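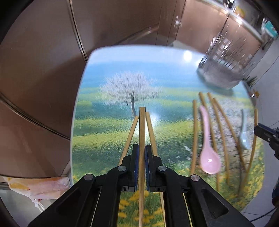 나무젓가락 기름칠, 다들 뭘로 하시나요

작성자: 들깨밭
조회 414

제목 그대로입니다. 옻칠 안 된 원목 젓가락을 쓰고 있는데 끝 쪽이 허옇게 일어나고 국물에 담그면 까슬까슬한 느낌이 납니다. 산 지 일 년쯤 됐고 설거지는 손으로만 합니다. 식기세척기는 한 번도 안 돌렸어요.

검색해 보면 들기름 바르라는 글도 있고 호두기름, 미네랄 오일, 아마인유까지 말이 다 다릅니다. 집에 있는 건 들기름이랑 도마용으로 사둔 Divell 미네랄 오일입니다. 둘 중에 뭐가 나을까요. 그리고 바르기 전에 사포질을 꼭 해야 하는지도 궁금합니다.

댓글 12

목공소옆집
사포질부터 하세요. 결이 일어난 상태에서 기름만 바르면 며칠 지나서 똑같아집니다. 240방으로 가볍게 밀고 400방, 그다음에 물 살짝 묻혀서 말리고 다시 1000방으로 마무리하면 됩니다. 물 묻히는 과정을 빼먹으면 첫 설거지 때 결이 다시 섭니다.

들깨밭
물은 얼마나 말려야 하나요?

목공소옆집
반나절이면 됩니다. 장마철이면 하루 두세요.

밥상머리
저는 들기름 씁니다. 생들기름이어야 하고 볶은 건 냄새가 오래 갑니다. 얇게 바르고 한 시간 뒤에 마른 천으로 닦아낸 다음 통풍되는 데 세워서 일주일 정도 둡니다. 일 년에 두 번 하고 있고 사 년째 같은 젓가락입니다.

소반
들기름은 말리는 게 문제예요. 덜 마른 상태로 서랍에 넣으면 끈적거리고 쩐내가 납니다. 저희 집은 그렇게 해서 한 통을 다 버렸습니다. 미네랄 오일이 마음 편합니다.

밥상머리
두껍게 발라서 그렇습니다. 바르고 나서 닦아내셨나요?

소반
닦았습니다. 겨울이라 환기를 잘 못 시킨 건 맞아요. 그래도 그렇게까지 조건을 따져야 하면 매일 쓰는 물건에는 안 맞는다고 봅니다.

목공소옆집
두 분 얘기가 다 맞는데 기름 성질이 다릅니다. 들기름이나 아마인유는 공기 만나서 굳는 기름이고 미네랄 오일은 안 굳습니다. 안 굳으니까 쩔 일도 없는데 대신 뜨거운 국물에 몇 번 담그면 빠집니다. 도마는 그걸로 충분하고 젓가락은 한 달에 한 번은 발라야 효과가 있습니다. 참고로 호두기름은 견과 알레르기 있는 분이 계시면 피하는 게 좋습니다.

Itziar Requena
스페인 사람이고 전주에 살고 있습니다. 한국어가 어색해도 이해해 주세요. 저는 나무 숟가락을 깎는 취미가 있습니다. 아마인유는 식용으로 나온 것만 쓰세요. 페인트 가게에서 파는 끓인 아마인유에는 건조제가 들어간 것이 있습니다. 그리고 기름 묻은 천은 뭉쳐서 버리면 안 됩니다. 저절로 열이 나서 불이 날 수 있습니다. 물에 적시거나 펼쳐서 말린 다음에 버리세요.

밥상머리
천 얘기는 몰랐네요. 들기름도 마찬가지인가요?

Itziar Requena
네, 굳는 기름은 다 조심해야 합니다.

만두피
저는 좀 다른 의견인데요. 일 년 썼으면 그냥 바꾸는 게 낫지 않나요. 원목 젓가락이 그렇게 비싼 것도 아니고, 끝이 까슬해질 정도면 안쪽까지 물 먹은 겁니다. 저는 Korletey 걸 열 벌씩 사서 끝이 상하면 바로 교체합니다. 사포 사고 기름 사고 일주일 말리고 하는 시간이 더 아깝습니다.

들깨밭
선물받은 거라서 되도록 오래 쓰고 싶습니다. 곰팡이나 검은 점은 없고 끝만 좀 거칠어요.

만두피
그럼 고쳐 쓰시는 게 맞죠. 검은 점 생기면 그때는 미련 두지 마세요. 갈라진 것도요.

소반
교체 주기 얘기 나온 김에, 갈라졌는지는 손톱으로 끝을 긁어보면 압니다. 걸리는 데가 있으면 실금입니다. 눈으로는 잘 안 보여요.

구름낀오후
저는 기름보다 보관이 더 크다고 생각합니다. 수저통 바닥에 물 고이는 제품이면 뭘 발라도 소용없습니다. 예전에 쓰던 게 바닥 막힌 도자기 통이었는데 젓가락 아래쪽이 전부 거뭇해졌습니다. 지금은 Zovwood 철망 통으로 바꾸고 창가에 둡니다. 입에 닿는 쪽을 위로 해서 꽂고요.

목공소옆집
동의합니다. 창가는 직사광선만 피하세요. 젓가락은 가늘어서 한쪽만 바싹 마르면 휩니다.

들깨밭
중간 보고입니다. 어젯밤에 400방으로 밀고 물 묻혀 놨습니다. 아침에 만져보니 정말 결이 다시 서 있네요. 1000방은 철물점에 없어서 주문했습니다. 기름은 일단 미네랄 오일로 해보고 금방 빠지면 생들기름으로 바꿔볼 생각입니다.

밥상머리
미네랄 오일 바른 다음에 들기름을 올리면 잘 안 먹고 잘 굳지도 않습니다. 나중에 바꿀 생각이면 처음부터 들기름으로 가세요.

소반
몇 주 쓰면 다 빠지는데 그렇게 걱정할 일은 아니에요.

목공소옆집
완전히 빠지진 않습니다. 바꾸려면 사포질을 한 번 더 해야 해요. 저라면 한 벌은 미네랄, 한 벌은 들기름으로 해서 한 달 써보겠습니다. 헷갈리지 않게 머리 쪽에 연필로 표시해 두시고요.

들깨밭
그게 좋겠네요. 두 벌로 나눠서 해보고 다음 달에 이 글에 댓글로 달겠습니다. 답 주신 분들 감사합니다.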